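Packing and Returns Forum > Mixed-item cartons

fluvport_returns
Members are asked to comment on the proposed packing order for mixed household cartons. At present a soft toy is placed on one side of the partition and hard goods on the other. Item 491 in the Itavard guide permits this arrangement.

dock20
Our station follows the same order. The plush goes in first and is pressed up to the partition. The hair dryer is then placed with its handle pointing down the channel.
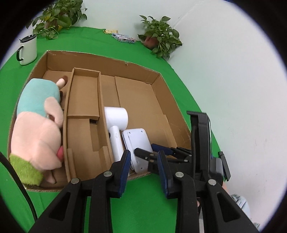

We request that flat items be stood on edge beside the handle. Laid flat, they slide under it and mark the casing.

vieira_stores
I must respectfully disagree. A hair dryer should travel in its own carton. Of the 1114 mixed cartons we received through May, 20 were repacked on arrival, all of them for shifting hard goods.

dock20
Were those cartons fitted with the tall insert or the low one?

vieira_stores
The low one. I accept that the comparison is limited.

fluvport_returns
Thank you. The tall insert will remain standard for shallow trays. Requests for separate cartons should be sent to the Zundonent desk before 4:00 p.m.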